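Desk lamp in front of a window, does it make any sense?

Posted by Pumphrey, July 20, 2022

I have a light wood desk pushed up under a wide window, the kind with black bars, and my partner wants a lamp with a white drum shade standing on it. I say the window does the job for most of the day and the lamp will just be in the way. The one we looked at was $29 plus shipping, so it's hardly a fortune, but I've bought enough things that ended up in a closet. Does anyone really use a lamp on a desk like that, or is it there to look nice?

Susimham

Get the lamp!! I have 2 and love them both. Warm bulbs only.

Viselum

I was on your side of this until June, when I moved my own desk to the window. Daylight is fine until the sun goes behind the building next door, and then you're squinting at paper with a bright sky in your eyes. 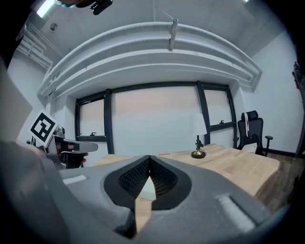

A drum shade is a poor choice for close work, though, whatever the catalog says. It throws most of its light up and down, and you get a nice circle on the desk right where the base is. If you only type, who cares. If you write by hand or sort small parts, look for an arm you can move. And check the bulb. I don't believe the numbers on the box, but 800 lumens is plenty for me, and the brighter one I tried reflected in the glass so badly after dark that I took it back.

Also measure how low the window bars sit before you buy. A tall lamp right up against the glass means you have to move it every time you want to reach a latch.

Pumphrey

Thanks. Still not convinced about the drum shade, but the point about the latches is a good one.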